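Storing small tools on a printed plate: separate holders or one big piece?

skuvby_bench
Hi all! I've finally got a 3D printer in the workshop and I'm completely hooked. My next project is a wall plate for the little things that live all over my bench – calipers, hex keys, two deburring tools, a tube of grease, the usual. The wall is ribbed aluminum profile, so mounting should be easy enough. What I can't decide is whether to print one plate with all the sockets built in, or a plain plate with separate holders that screw on. I'd love to hear from anybody who has lived with either one for a while. Also, how much extra room do you leave in a socket so things go in and out without a fight?

Lita
Separate holders, every time. You will buy a new tool in June and then you're reprinting the whole thing. Mine are all screwed on and I move them whenever I feel like it.

avard_prints
Oh, this is such a fun project, you're going to love it! I have to disagree with Lita a little, though. I went with one piece and I'm so glad I did. Nothing wobbles, nothing twists when you pull a tool out, and there are no tiny screws to chase. Lita is right that you need to be sure about your layout first, so do this: lay everything out on a sheet of cardboard, trace it, tape the cardboard to the wall and use it for 5 days. I moved almost everything on mine before I printed a thing.

Some things I learned along the way. Thin flat stuff does best in narrow upright slots, and I like them in pairs. Boxy things want a square socket with open sides so you can get your fingers around them. For anything with an odd shape, skip the full pocket and print an L-shaped corner for it to sit against – it takes far less plastic and you can drop the thing in without looking.

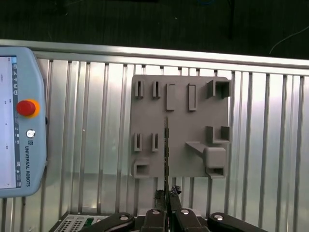
For the fit, I leave 2 mm in total on the upright slots and a touch more on the boxy sockets. Print one socket by itself first and try the real tool in it. Matte gray filament hides the layer lines beautifully, by the way, and dust too.

If your printer bed is too small for the whole plate, split it down the middle and butt the halves together on the profile. Please post yours when it's up, I'd love to see what you come up with!

soltani1043
Both work. Check the spacing of the ribs on your profile before you place the mounting holes. I didn't and had to drill new ones.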